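Working Group on Good Practice for Hand-Held Gripper Recording
Minutes of the meeting held 21 December 2019, Lindville office

Present: two members from Skidbridge, three from the Lindville office, one from Pillai (by telephone). Prulham sent apologies and written comments.

1. Minutes of the last meeting

The minutes were accepted with one correction. In item 4 the word "must" is changed to "should" for the cleaning of finger pads. The Prulham comments had asked for this.

2. Matters arising

The list of terms is finished and was sent to all members. "Session", "take" and "task" now have separate meanings, and everybody is asked to use them so. Pillai still says "run" in its paperwork and will change this when the old forms are used up.

The question of who keeps the signed operator forms is still open. Lindville keeps them for the moment.

3. Draft rules, section 2: before a session

The section was read paragraph by paragraph.

2.1 The operator opens and closes the fingers fully before the first take and looks at both pads. Accepted.

2.2 The operator checks the screws of the finger mounts. Skidbridge wanted a fixed interval of 190 takes. Pillai preferred once at the start of each day, which is easier to remember. After some discussion both were kept: at the start of the day, and again after 190 takes if the day is long. Accepted with this change.

2.3 Papers with names, addresses or telephone numbers are removed from the place of work or turned over. Accepted. The meeting noted that the rule should cover screens and wall calendars also.

2.4 Persons who share the room are informed before the session begins, and a notice is put on the door. Accepted. The text of the notice will be written by Lindville in large letters and simple words.

4. Draft rules, section 3: objects on tables

This was the longest item. The present draft says that a table should be "in normal condition". Prulham wrote that this is too vague and two operators will understand it in two ways. Skidbridge answered that a strict list of allowed objects would make all tables look the same, and then the recordings lose much of their value.

It was agreed to describe the condition by what is excluded. Open drinks, knives and glass with damage are excluded. Closed bottles, mugs, boxes and small packages may stay where the users of the room have left them. A mug may stay only if it is empty – the operator looks inside before starting.

Pillai asked about openings in the table top, for example cable holes. Small objects can fall in, and a finger can catch on the metal ring. New paragraph 3.4: small objects are not put down next to a cable hole.

Lindville asked that the rules contain one picture of an ordinary office table, so that a new operator can compare. The following was accepted for section 3. 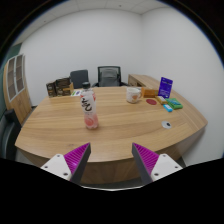

Fig. 1. Conference table with bottle, mug and boxes; cable grommet at right (see 3.4).

5. Draft rules, section 4: storing and counting

Files are stored in folders of not more than 1000 takes. Skidbridge had proposed 2000, but the copying takes too long when something goes wrong in the middle. The lower number was accepted by all except Skidbridge, which asked that its opinion is noted.

A take that was stopped early is kept and marked "incomplete". It is not deleted by the operator. In the trial at Pillai 51 takes were marked in this way, and the meeting found it useful to have them.

6. Other business

The printed version of the rules will be on both sides of the paper, with a wide margin for notes. Prulham offers to print it.

A short discussion took place on gloves. No rule was made. The subject will come back when Pillai has asked its operators.

7. Actions

Lindville: notice for the door; corrected text of sections 2 and 3.
Skidbridge: wording on screens and wall calendars for 2.3.
Pillai: opinion of operators on gloves.
Prulham: price of printing.

8. Next meeting

February, at Skidbridge. The day will be sent by e-mail. Comments on the corrected text should arrive one week before.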